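Search this site Go

Filed under: Home Safety / Kitchens / Checklists with Comments

Kitchen walk-through, rental unit 7, August

I do one of these every time a tenant moves out of the Voicu building, and I've gotten into the habit of typing up my comments the same night so I don't end up squinting at my own handwriting a week later. The boxes are from the standard form. The rambling underneath is all me!

1. Smoke alarm present and sounding — PASS
Pressed the button, got the shriek, scared the dog next door. It's mounted in the hallway just outside the kitchen, and I like it there (the one in unit 4 was right over the stove and went off every time anybody made toast). Battery swapped anyway.

2. Fire extinguisher in reach and in date — FAIL
The gauge is in the green, but the tag ran out in the spring. It was also behind a stack of paper bags in the closet. I left a note for Tudor Ene to bring a new one on Thursday and hang it on the hook by the door, where the old one was supposed to be all along.

3. Outlets near the sink trip and reset — PASS
Both tripped on the tester and both came back. The reset button on the left one is stiff, so give it a good push before you call me. Cover plates tight.

4. Hot water at the tap — PASS, WITH COMMENT
I let it run and the reading settled higher than I want with little kids moving in. Turned the heater down a notch. Somebody please check it again before the keys go out, I won't be in the building that morning.

5. Countertops: chips, cracks, loose edges, sealing — PASS
I ran my palm along the front edge the whole way, and there's nothing to catch a sleeve or a finger on. Anca Onu had asked me whether the stone needs resealing. I did the water drop test by the sink and gave it the full 30 minutes, and the drops were still sitting up nicely, so no. Put it down for next year.

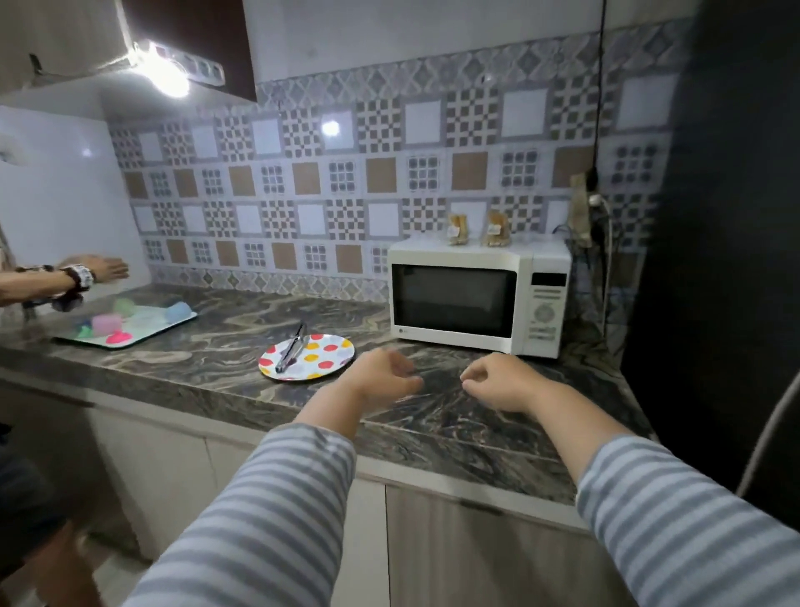
Item 5: marble counter, refrigerator end.

6. Refrigerator — PASS
Door seal grabs a dollar bill on all sides. Pulled out the kick plate and vacuumed the coils, and oh boy, I'll spare you. It rocks a hair when you open the door fast. I turned the front foot until it quit.

7. Range and anti-tip bracket — FAIL
No bracket. I know, I know, it was on my list last time too. The part is a few bucks and the job takes less time than writing this paragraph. Cornel Tudose has a box of them in his truck and says he'll put one in this week. No keys until it's done, please. A kid standing on an open oven door is the one thing on this page that keeps me up at night.

8. Range hood and filter — PASS, WITH COMMENT
The fan runs on both speeds. The filter was gummy, so I soaked it in the Brero degreaser and it came out fine. The light bulb is dead, and it's one of those odd little ones, so bring the old one to the store with you.

9. Under the sink — PASS
Dry, no stains, trap snug. Child latch works on the left door and sticks on the right. I rubbed some candle wax on it — old trick of Lăcrămioara Husar's — and it slides now. Cleaning products moved to the high shelf.

10. Floor — PASS
One curled corner on the mat, so I tossed the mat. New one's on order.

Two fails, both cheap. Re-check goes to Rimantas Jaunzems, who has the spare key and my tester. Sign the bottom of the form when the bracket and extinguisher are in, and leave my copy in the mailbox.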